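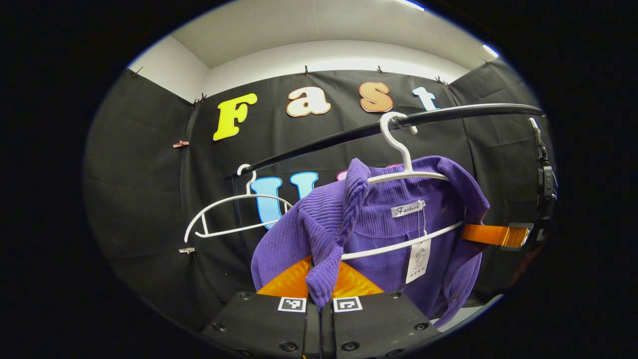 Danica Dervishi wrote to me after last session to say she had always thought a pile fabric was just a thick fabric, and that she had ironed a corduroy skirt flat for years and wondered why it went shiny. So we'll start week 8 there, before the dyeing stuff I promised.

12 shares 3 comments

Corduroy is a woven cloth with an extra set of yarns floating on top. The mill weaves those floats in, cuts them, brushes them up, and you get ridges with little valleys between. The ridges are called wales. When you iron from the front you squash the cut ends sideways and they bounce light back at you, and there's your shine. Danica, try steam from the wrong side with a spare bit of corduroy face up underneath. It may come back, it may not. My own brown trousers never did.

Wale count first (this will come up in your swatch books, so please learn it!). You lay a ruler across the ridges and count how many fit in an inch. A low number means fat ridges, a high number means skinny ones. I call anything up to 8 wide wale, and past that I start saying medium, then fine, then needlecord. Books disagree on where the lines fall and I don't much care which book you follow, as long as you write the number down next to the name. "Fine cord" by itself tells me nothing.

Now nap. Stroke the cloth up, then down. One way feels smooth and looks paler, the other way drags a bit and looks deeper. For a jacket I like the nap running up because the color is richer, but for a chair seat I'd run it down so it doesn't fight people when they sit. Whatever you pick, every piece has to go the same way. Heike Voß cut one sleeve upside down in the February workshop and from across the room it looked like a different dye lot - she has kindly let me tell everybody. Chalk an arrow on the back of each piece before you pick up the scissors.

You'll need extra cloth for this, by the way. I buy about a quarter more than the pattern says if the pattern doesn't have a "with nap" line.

Sewing it. The two layers creep, because the pile on one pushes against the pile on the other. Use a longer stitch, baste by hand if you can stand to, and go in the direction of the nap. Grade your seams or they'll be like rope. Facings can be cut from plain cotton and I wish I'd known that when I made my first coat, which could nearly stand up by itself.

Washing: inside out, cool, half a load, and nothing with towels in it. Shake it while it's damp and run your hand along the ridges.

For next time, get your swatches from the Clastov box by the door (2 each, please, there are 49 of you on the list and I only cut 200). Mount them with the nap arrow marked and the wale count underneath. The Skornside samples are mostly velveteen, so leave those until we do pile without ridges. Reading is the Grgić chapter on cut weft pile, but skip the loom diagrams unless you enjoy that sort of thing.

Dyeing moves to week 9. Bring an apron.

4 likes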